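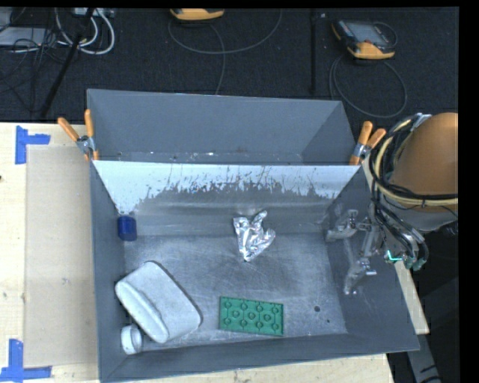 Home | Guides | Workshop Storage | Contact
Print this page | E-mail this page

Haverford Sorting Bins: Setting Up a Pair
September 2024, Rusar Workshop Guides

Section 3. Joining two bins

1. Clear the tabletop and wipe it dry.
2. Set the bins one behind the other, long sides together.
3. Push them until the rims meet in a straight line.
4. Fit one spring clamp at each end of the joint. The tips must grip both rims.
5. Press down on each corner. If a bin rocks, remove the clamps and start again at step 2.

Note: Scratches and cloudy marks on the floor of a used bin do not affect sorting. Brush out chips and flecks before loading.

CAUTION: Keep fingers away from the clamp tips when releasing the handles.

CAUTION: Do not lift joined bins by the clamps. Take off both clamps and move each bin separately.

Replacement clamps: order part 197 from Pravamard.

Previous | Next | Back to top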